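July, morning. Natural dye bench.

Second round of weld on wool. First round came out a thin greenish yellow and Tudur thought the alum had not been properly dissolved before the skeins went in. Probably right. I had tipped it in on top of the wool and stirred, lazy.

This time: alum dissolved in a jug of hot water first, then into the big pan, then skeins (already soaked overnight). Brought up slowly and held for an hour. Left to cool in the pan with the lid on.

Wool is the Probert two-ply again, scoured last week. There is still a bit of grease in it. You can smell it when it warms up. Skeins 1 to 5 are Probert, the last 2 are the Brundar stuff Nerys brought in, which is softer and felts if you so much as look at it. Keep those in a net bag from now on. One of them has already matted along the tie.

Weld: chopped stems and tops, dried, from the sack by the sink. Simmered, strained through muslin, strained again. Do not let it boil. I let the first lot boil and it went brown, which may be the other reason for the poor colour. So two changes at once, and I can't say which of them matters. Tudur pointed this out before I had finished telling him.

Chalk: added a pinch to the weld bath at the end. The liquor brightened straight away. Tap water here is soft so I expect we need it every time. Nerys says she uses washing soda and gets an even sharper yellow, but it makes the Brundar harsh. Try on an offcut only.

Midday. Lifted skeins after 30 minutes, looked, put them back. Much better than last time. Skein 4 is streaky where the tie was too tight. Retie all of them in a loose figure of eight before the next bath.

Exhaust bath kept in the lidded bucket, labelled. Should give a pale lemon if used by tomorrow. After that it goes off and the smell gets into everything.

Paperwork. Sample cards are all over the bench and two have been splashed. Proposal is to sort them by dye, weld on top, madder under it, odds and ends at the bottom, in a tray stack.

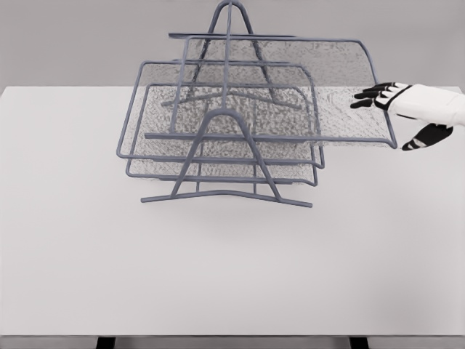 Three-tier letter tray, grey wire mesh. Trays are staggered.

Nerys wants card boxes instead - she says mesh lets the dust through. Not decided.

To do:
Madder, 13 g test skein, keep it well under a simmer.
Ask Gestititz if the alum price still holds for the bigger tub.
Light test on today's yellow, half the card covered, south window.
New muslin.
Tudur to mend the pan handle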